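Laboratory Notebook, Dual-Arm Cell
Entry date: 9/13/23
Recorded by: Iason Balaskas
Subject: Unplanned protective stops, left arm, transfer task in simulation

This entry records a fault first noted during the overnight batch. The task controller (Farero, current branch) was scheduled to complete 200 episodes without supervision. The batch ended early. The log shows that the left arm entered a protective stop in 6 episodes, each time during the approach and before any grasp command was issued. The right arm recorded no stops and continued to hold its waiting position.

The cause was first assumed to be a collision with the table. The contact log does not support this. The reported contact was between the left forearm and the fixture, and the fingertips registered no force. The planner had accepted all of the paths as clear.

The following was then checked.

Joint limits: within range in every failed episode.
Gripper commands: correct, no early closing.
Collision model in Isteo: out of date. The fixture is stored as a plain box from the January layout, and its height stops below the upper rail. The planner was therefore allowing the forearm through space that the physics engine treats as solid.
Recovery routine in Ustus: did not run. After a protective stop the routine waits for a clear signal from both arms. The right arm was never stopped and so never sends one. The wait has no time limit.

The second finding is considered the more serious of the two. On the physical cell, the same condition would leave one arm stopped and the other powered, with no alarm raised to the operator. 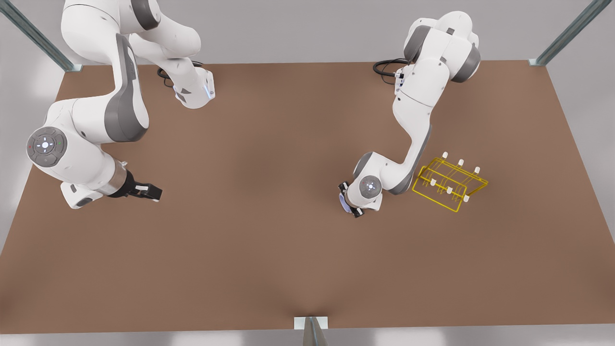 The approach was replayed in single steps after lunch, with the margin around the forearm displayed. Clearance was smallest at the final waypoint, and the wrist orientation appears to be the main factor. With the left gripper pointing down beside the yellow rack, the forearm passes just over the rack's left end, and a small error in rack pose is enough to close the gap. Rotating the approach by about 4 degrees increased the clearance in replay. This has not been tested in a full batch.

Actions:
Replace the box in Isteo with the full fixture mesh, including rails and pegs.
Add a time limit of 2 seconds to the recovery wait, followed by a stop of both arms.
Repeat the batch with the original seeds.

Transfer of this task to the Raptis cell is suspended until the recovery change has been reviewed. Logs are stored with the batch output under the Farero branch name.

I.B.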